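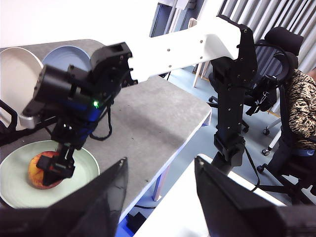
Where Do the Plates Go? A Small Kitchen Project
Final report, Household Design Studio
Alby Pryor
11 September 2021

I picked plates for my project because I wash a lot of them. I share a place with Domenica Zürcher and Tormod Björklund, and between the three of us the counter by the sink is always a disaster. Somebody puts a plate down flat, somebody else puts a bowl on it, and then there's a peach sitting on top of the whole thing and you can't get at anything! So when our instructor, Uchenna Garba, told us to find a problem smaller than we thought it should be, I had mine already.

The question I wrote on my proposal was: can a plate rack be easy enough that people will use it without being asked? I gave myself 30 days and a budget of pretty much nothing.

The setup

I worked at a table against a plain wall in our studio room, which we all call Andness (it was painted on the door before any of us got there). The top is gray and speckled, a bit like concrete, and it hides crumbs incredibly well. That turned out to be a pain, because I'd think I had wiped it down and then run my hand over it and, nope. I'd pick a plainer top next time.

The plates I used were a cream one, a blue one and a pale mint-green one. I wanted different colors so I could say "the blue one goes at the end" and people would know what I meant. The green plate was my serving plate. It stayed flat on the table with fruit on it, and the other two lived in the rack whenever they weren't being used. I liked having something out for eating, because then the table feels like somewhere a person might have a snack and less like a test.

The rack

My first rack was one I drew myself and cut out of cardboard. I named it Resholm, which sounded like furniture. It lasted for 2 sessions and then it got wet. I was pretty sad about it – I'd spent a whole evening on the slots.

After that I switched to a real one, a long, low rack in black plastic.

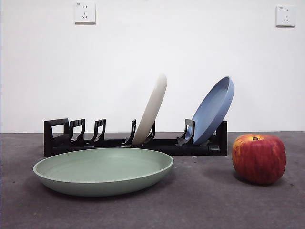
The dividers are what I ended up caring about most. They aren't all the same shape. Some have a hook to them and some are slim and plain, and you don't really notice until you try to stand a plate up in a hurry. The cream plate sits between two of the slim ones, and I think that's a nice way to hold a plate, with a post on either side of the bottom. The blue one goes down at the far end, where it can lean back against the end block.

There's a big gap along the rail too. I went back and forth on this. Tormod said to fill it up with more plates, and Domenica said to leave it for bowls. I left it alone, mostly because I like being able to get my fingers in.

What people did

I asked 5 friends from the studio to come and have some fruit, then clear up however they wanted. I kept my mouth shut (hard for me) and took notes. Tanko Anozie put the cream plate back exactly where he'd found it and then wiped the table, which made me feel a bit ashamed of my own kitchen. Two people leaned their plates on the end block first and only moved them later. The green plate mostly got left where it was, with whatever fruit was still on it, and I think that's fair. If there's food on a plate it isn't ready to be put away.

What I'd change

I'd like a wider slot at one end for people who don't want to aim. I'd also try the rack turned the other way, with the tall end piece on the right, and see if the left-handed people are happier. And I still need to try it with bowls, because Domenica asks me every single time I see her.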